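Friday, August 1, 2025

Importer notes, mostly so I don't have to work this out a second time (and so Cremilda can stop asking me why the product pages went blank!).

The Mamska site keeps its catalog in a custom post type, and the old import script was calling get_posts with no limit and then looping over everything to update the meta. Fine back in April when there were 900 products. Now there are 1,375 and the page dies with a memory error somewhere past the middle. I bumped the memory limit first, like a lazy person, and it got a bit further and died again. So, batches. I pull only the IDs, 11 at a time to start with (silly number, left over from testing, but it works so I'm leaving it for today), and clear the object cache after each batch. Memory stays flat now and I'm very happy about it.
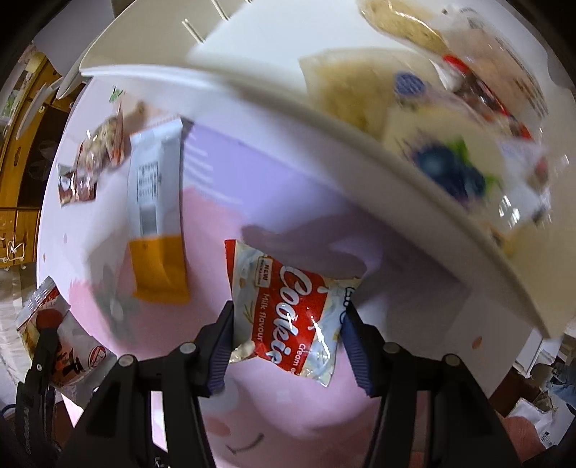
The blank pages were a separate thing. Zuleica spotted that the slug column in the Solulow export has trailing spaces, so "floten " and "floten" were coming in as two products and the second one got no template. One trim() on the way in and they match up again. I also found the ã in Falcão getting mangled, and that was the CSV being read as Latin-1 when it's really UTF-8. Took out my own "fix" from the spring and it's fine!

Still to do:
- move the batch size into the settings page
- log skipped rows somewhere other than the PHP error log, please
- delete the duplicate Floten entries by hand, and check the redirects after
- ask Zuleica if the export can ever go over 2,000 rows, the upload form has a hard cap there and I can't remember who put it in (probably me)

Staging has the new script, live still has the old one. Don't run the import on live until I've merged.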